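手持夹爪双手对比测试:从装夹到记录的完整步骤

适用范围:手里有两套以上手持夹爪、想在同一张台面上比较它们的读者。本文用到的夹爪是 Norkeo 和 Jillico 两家的手持款,记录软件用 Cadow,时间同步由 Ankrah 控制盒负责。换成别的型号,步骤基本不变,参数需要自己重新定。

一、测试前先定任务

比较夹爪最容易犯的错误是先装设备、后想任务。两只夹爪空载开合时看不出什么差别,差别要在具体动作里才会出来。我们选的任务是把牙刷放进透明塑料盒,理由很简单:牙刷细长,重心不在中间,夹的位置偏一点就会转;透明盒子的边缘在相机里很淡,可以顺便检验视觉部分。

任务定下来以后写成一句话,贴在台子旁边。我们写的是:“右手取牙刷,刷头朝上,移到盒口上方,竖直放入,松开。”左手负责在需要时扶住盒子。句子里没有写的动作一律不做,例如中途换手、用盒壁借力扶正牙刷。出现这类动作的片段标为无效,不参与比较。

二、台面准备

1. 台面用浅色木纹板,不要用反光的金属板或玻璃板。反光会干扰夹爪上相机的定位,黑色夹爪在浅色背景上也更容易分辨。

2. 板子要固定。双手操作时,手腕会不自觉地压到桌沿,板子移动几毫米,前后两组数据就没法对齐了。

3. 给盒子定一个起始位置。可以在板子背面做记号,也可以用卡尺从板边量。不建议在正面贴彩色标记,后期如果要拿这批数据训练模型,彩色标记会变成模型偷懒的线索。

4. 清掉台面上与任务无关的东西。工具、螺丝、多余的扎带都收起来,测试中途要调整夹爪时再拿。

三、夹爪的装配与检查

两只夹爪分别检查,不要默认左右一样。我们这一对夹爪同一批到货,右边那只的手指间隙还是比左边大。检查顺序如下。

先看手指。完全闭合时,两指的指垫应同时接触,不能一端先碰。用一张普通打印纸夹在指尖,轻轻往外抽,阻力应该均匀。如果只有根部夹得住纸,指尖夹不住,松开指垫的固定螺丝重新对一次。

再看扳机行程。慢慢扣到底,再慢慢松开,重复几遍,感觉有没有卡顿。Jillico 的扳机行程短,力上来得快;Norkeo 的行程长,前半段几乎没有夹持力。没有哪种一定更好,但操作员从一种换到另一种时必须先练习,不然前面一段数据测的是人的适应过程。

最后看线缆。线从夹爪尾部出来以后要留出余量,手腕翻转时不能拉紧。余量也不能太大,拖在台面上的线会碰倒盒子。我们的做法是让线从手腕外侧垂下,绕开台面中央。正式记录前,双手做一遍任务里幅度最大的动作,确认线不会绷直。
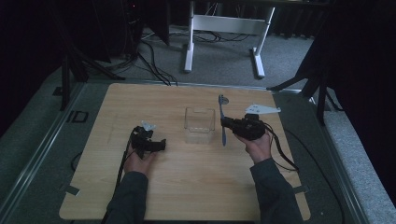
四、校准与同步

接好线以后先开 Ankrah 控制盒,再开 Cadow。顺序反过来,软件有时会把两只夹爪认成同一只,左右通道的数据重叠在一起,要回放时才能发现。

校准分两步。第一步是开合量校准:夹爪全开,点“记录上限”;全闭,点“记录下限”。闭合时不要用大力硬捏,指垫被压扁以后,下限会偏小,后面夹薄东西的时候读数就不准。第二步是位姿校准:双手握住夹爪,放到各自的起始位置,静止几秒,等界面上的数值稳定再点确认。

同步检查用一个笨办法:让两只夹爪的外壳在台面上方轻轻碰一下,然后在 Cadow 里看左右两条加速度曲线的尖峰。尖峰应该对齐。如果相差超过 2 帧,重启控制盒,再碰一次。相差 2 帧以内,我们直接接受,这个任务的动作速度不快,误差对结果没有影响。

五、正式操作

操作员站在台子正前方,双臂自然前伸,肘部不要贴住身体。袖子要收紧,宽松的袖口会挡住夹爪后部的定位区域。深色袖子没有问题,带条纹或者有大块图案的不要穿。

每个片段按下面的顺序做:

双手回到起始位置,保持静止,开始记录。

右手夹住牙刷柄。夹持点选在柄的中段偏上,太靠近刷头会碰到刷毛,太靠下牙刷会向一侧倒。

抬起牙刷,转到竖直方向,刷头朝上。这一步是比较的重点,指垫摩擦力不够的话,牙刷会在夹爪里慢慢转动。

移到盒口上方,停顿一下,再向下放。停顿是为了后期切分动作方便,也能看出夹爪静态保持的情况。

牙刷柄底部进入盒子以后松开扳机。松开要平稳,扳机弹回太快会把牙刷带歪。

双手退回起始位置,保持静止,停止记录。

失败的片段不要删。掉落、夹偏、碰倒盒子都照常保存,在 Cadow 的标签栏里选对应的类型。我们早期把失败片段当场删掉,后来想统计滑脱发生在哪个阶段,已经没有数据可用了。

六、怎样比较

我们在同样的台面和任务下一共录了 3863 个片段,其中 371 个标为失败。总的失败比例参考价值有限,要拆开看。

第一看失败发生的阶段。取物阶段失败,多半和手指张开的宽度、指尖形状有关;转向阶段失败,多半是指垫的问题;放置阶段失败,要同时看扳机手感和操作员的视线有没有被夹爪机身挡住。

第二看耗时的分布。平均耗时很容易被个别特别慢的片段拉高,建议画出分布图。一只好用的夹爪,分布应该比较集中。如果出现两个峰,检查是不是换过操作员,或者中途调过夹爪。

第三看操作员的疲劳。连续录制一段时间以后,较重的夹爪会让手腕下沉,牙刷放入时不再竖直。我们的安排是上午录一种,隔天同一时段录另一种,避免同一天内先后顺序造成的影响。星期六加录的那批因为时段不同,单独存放,没有并进来比较。

七、常见问题

牙刷在夹爪里打转。先擦指垫,用无尘布蘸少量酒精,晾干再试。还转的话,换有纹路的硅胶指垫。光滑圆柄的牙刷对平面指垫来说确实难,V 形槽指垫效果会好一些,代价是夹薄片状物体时变差。

软件里看到的开合量一直在跳。检查接头有没有拧紧,再看线缆是否和电源线并排走。分开走线以后,多数情况能恢复。

透明盒子在相机里找不到边。调低曝光,或者让光从侧面打过来,盒子边缘会出现亮线。不要为了看清楚就给盒口贴胶带,贴了以后盒子就不再是透明物体,测试条件也变了。

右手的轨迹偶尔丢失。看一下夹爪抬到最高处时,定位区域是不是被手臂或者线缆遮住。调整线缆走向比移动相机省事,相机一动,位姿校准要全部重做。

换夹爪以后数据整体偏移。重新做第四节的两步校准。Cadow 会沿用上一只夹爪的参数,界面上没有提示,需要手动清除。

八、收尾

录完以后先导出,再断电。导出时勾选“保留原始时间戳”,文件会大一些,但以后要和别的传感器对齐时用得上。夹爪断电后保持半开状态存放,指垫长期闭合受压会留下印痕。线缆按原来的弧度盘起来,不要绕在机身上。

每次测试后在记录表里写下夹爪编号、指垫类型、校准时刻、操作员代号和片段范围。指垫算耗材,更换日期也写进去,指垫新旧不同的两批数据不要直接比较。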